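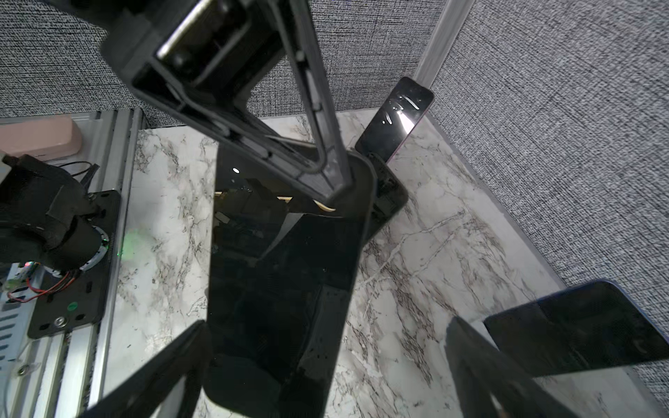 Ticket 539, page 3

Phone sorting task, Zison club build, 25/09/2023

OK, so the gripper still hates glossy phones! The long finger comes down by the top corner fine, then the pads slide on the glass and I get error 43. It's worse when one phone is tucked under another (which is the whole point of our task, ugh). I cleaned the pads and dropped the closing speed. Same error. Next I'm trying the Laveck rubber tips before the October meet. Leaving this open.

Comments (2)

Zisteck2247: Wipe the phones too, dust kills grip.

scanlon_lab: Did you re-zero the wrist after swapping pads?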